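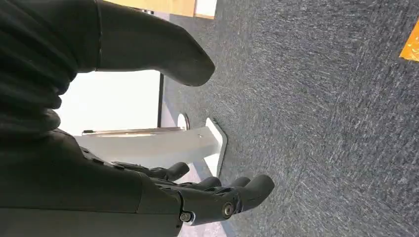 The desk arrived on a Sunday, in two boxes, and for the first hour I felt nothing but goodwill towards it. I had wanted a proper desk for years. I had been working at the end of a kitchen table, next to the toaster, and had come to believe that most of my failings were the toaster's fault. What I hadn't considered was that a desk has an underneath. You choose a desk by its top. You stroke the sample, you ask whether it comes in oak. Then you drop a pen, get down on the carpet and meet the other half: a flat white metal beam running along at shin height, a thin silver bar keeping it company, a white foot planted at the end, and a small round silver disc whose purpose I could not tell you under oath. It is a whole second piece of furniture, and you are going to spend more time touching it than the first.

I have since become a bore on the subject. At parties I look under things. My position is that the British home office has been designed entirely from the waist up, partly by video calls and partly by catalogues, and that everything below the tabletop has been left to carpet, shadow and luck.

"People come in and they sit down and put their hands flat on the top, like they're about to play the piano," says Mereana Fairweather, who sold office furniture for the firm Tedholm before setting up on her own, refitting spare bedrooms for people who have given up on ever having guests. "I ask them what they do with their feet. They look at me as if I've asked about their bowels."

Fairweather makes every client sit at a desk for a quarter of an hour before she lets them buy it. She gives them a magazine. After five minutes, she says, they forget she is there and the feet start to wander. They go forward, looking for something to push against. They go back and hook themselves round the chair. One shoe comes off. By the end of the article the client is sitting on one leg with the other stretched out sideways, and the desk has either allowed this or it hasn't.

I tried it in her showroom, a former dry cleaner's with a smell that comes and goes. The desk she put me at was the Stoltier, which has legs like two upside-down Ts and a rail between them set well back. It costs £780. I read most of a piece about herbaceous borders and did not once bark my shin. Then she moved me to a cheaper one with a rail across the front, and I had kicked it before I'd finished turning the page.

"There you go," she said, and wrote something down.

The rail, I learned, is there to stop the desk swaying. Two legs and a top will fold sideways like a tired horse if nothing ties them together, and something has to run from one side to the other. The only question is where. High up, it catches your knees. Low down, it gets your feet. At the back it does neither, but now the desk has to live against a wall or you'll be looking at its spine from the sofa.

Bouchra Tahiri, who designs tables in a unit behind a tile warehouse, considers this the only interesting problem in her trade. "The top is a shelf," she told me. "Anyone can do a shelf." She has a drawing pinned over her bench of a desk with no rail at all, a thing of great beauty that she built once and that now holds up paint tins, because it could be set wobbling by a person typing with conviction. Her current one, the Vuvby, has a single beam low down and towards the back, wide enough to rest your feet on. She rounds over the upper edge by hand. I asked whether customers noticed.

"Their socks do."

Then there is the carpet. Most of the desks sold for the home seem to have been imagined on a floor as flat as a pond, and most spare bedrooms in this country have carpet in them, laid over underlay, laid over boards that dip towards the window. A metal foot on carpet does a slow thing. It sinks. It sinks more on the side where you keep the printer, and some time in February you notice that your pencils have started to migrate.

The answer is meant to be levelling feet, the little screw-in discs that come in a bag with the Allen key. Glenys Stubbs, a retired surveyor who has run a Saturday repair table at her local library for longer than the library has had a working lift, reckons that half the desks she hears about have never had theirs adjusted. Her own method is to put the desk where it's going and leave it there for a week with everything on it, books and all, before touching a single foot. Let it settle, then level it. She does hers with a marble.

"Not a spirit level?" I said.

"I own a spirit level," said Stubbs. "The marble's quicker, and the cat likes it."

She also holds strong views about cables, which I'll pass on in reduced form. They should go along the beam and be tied to it. They should not lie on the carpet, where they gather fluff and get run over by the chair. She uses old bootlaces. There are products for this, trays and sleeves and sticky clips, and she has tried a good many of them, and the bootlaces are still up.

I went home and did mine. It took an evening and a head torch. I found two pens, a raisin of uncertain age, and the warranty card for a lamp I no longer have. I also found that if you lie on your back under your own desk, with the door open and the light coming in along the floor, it is rather nice down there. Children know this. My nephew, Fletcher, spent most of his last visit in the same spot and was annoyed to be called out for lunch.

Ngaio Tamihana takes the underneath more seriously than any of us. She is a translator, works ten hours on a bad day, and has owned four desks in her adult life, each of which she can describe by its lower parts alone. The first had a drawer unit that took all the skin off her right knee. The second had a bar that hummed when lorries went past. The third she loved, and left behind in a flat with a narrow staircase. The fourth is a plain white one from a shop called Bright that has since closed, and she has covered its crossbeam in a length of sheepskin held on with bulldog clips.

"I have my feet on it now," she said, over the phone. "I've had my feet on it for this entire conversation."

I asked if it had made her work better. She thought not. It had made her stay in the chair, she said, and the work had been done by the person in the chair, so I could draw my own conclusions. Then she asked what I had under mine. I told her about the beam and the silver bar and the mysterious disc. There was a pause while she pictured it.

"Which side do you kick?"

The left, I said. She told me to start with the sheepskin there.

The Stoltier and the Vuvby are both made to order. Mereana Fairweather's showroom is open in the afternoons; bring a magazine.

101 shares
5 comments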